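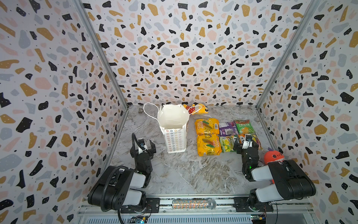 Diapositiva 1. Bolsa de papel blanca con asas de cordón y seis paquetes de aperitivos por colocar.

Notas del ponente. Jornada interna de Clurow sobre preparación de pedidos en tienda, 3 de abril de 2025

Buenos días. Gracias a la dirección de Gostlow por la cesión de la sala y a los equipos de tienda por su asistencia. La exposición se centra en la última operación del servicio: el embolsado de productos ligeros.

[Mantener la diapositiva 1 durante todo el primer bloque.]

Conviene empezar por el estado de la bolsa. Está de pie, con las solapas superiores abiertas, y el interior queda a la vista. El procedimiento de Plutby exige esta posición antes de tomar el primer artículo. Una bolsa a medio abrir obliga a usar una mano para sujetarla y otra para introducir el producto, y los paquetes de aperitivos se deforman con facilidad.

Obsérvese también la posición de las asas. Ambas caen hacia fuera, una a la izquierda y otra a la derecha, de modo que la boca queda accesible. En la revisión de noviembre se registraron 90 incidencias de embolsado en la tienda de Turcotte; 13 correspondían a asas atrapadas bajo el producto.

Los paquetes se presentan tumbados, en dos filas y sin apilar. Pedir a los asistentes que identifiquen los dos que llevan mazorcas de maíz impresas, en la columna izquierda. Recordar que los artículos de aspecto similar se colocan juntos, también en la superficie de trabajo, y que esa agrupación se conserva dentro de la bolsa.

[Pausa. Preguntar en qué orden los introduciría cada grupo. Dos o tres respuestas son suficientes.]

Orden recomendado: primero los paquetes de mayor volumen, en vertical y apoyados en la cara posterior de la bolsa; a continuación, los más pequeños, en los huecos laterales. No se presiona el contenido para ganar espacio. Si las solapas no pueden cerrarse sin esfuerzo, se prepara una segunda bolsa.

El muñeco de peluche amarillo, con traje rojo de lunares blancos, merece una mención aparte. Los artículos blandos no alimentarios se embolsan al final, o por separado si el cliente lo solicita. En ningún caso se utilizan como relleno.

Segundo bloque: datos del periodo

Leer las cifras despacio. Se revisaron 3.024 pedidos con al menos un aperitivo. De ellos, 73 fueron objeto de reclamación por producto aplastado o roto. La dirección considera que el resultado es mejorable y ha fijado una nueva revisión para noviembre.

[Indicar que el desglose por tienda figura en el anexo. No entrar en comparaciones entre centros.]

Tercer bloque: ejercicio práctico

Cada mesa recibirá una bolsa y un surtido de paquetes. Tiempo disponible: cinco minutos. Se evaluará la apertura de la bolsa, la agrupación y el cierre. La rapidez no puntúa.

Abrir el turno de preguntas. Las consultas sobre el suministro de bolsas se remitirán por escrito al departamento de compras de Clurow.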